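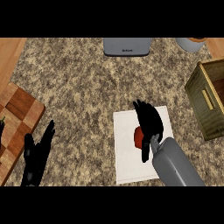
Five-finger hand or plain two-jaw gripper for kitchen pick-up tests?

Posted by Rindside, 20 April 2018

Hello all! I've been trying out hands in simulation before I spend any real money, and I keep going back and forth. My test is picking a round red thing off a cloth napkin on a granite counter. With the fingered hand I got 13 good lifts out of 38 tries, and the jaw gripper did better – but it looks hopeless for the crate with the handle slot, which I'd love to try next. Has anybody been down this road? Is it the hand or is it me?

Jara
Probably a bit of both, if my own first months are anything to go by! Before you blame the hand, check the friction on your fingertips and on the cloth. Mine was left at the default and everything squirted away like wet soap. I'd also slow down the closing and let the thumb touch first. Then run both hands from the same start positions – I did 154 runs each last July, and the gap got a lot smaller than I expected.

Lakenberg
jaw gripper. cheaper too

Bririco
I'd keep the fingers if the crate matters to you. Try hooking the slot with two of them and leave the thumb out of it.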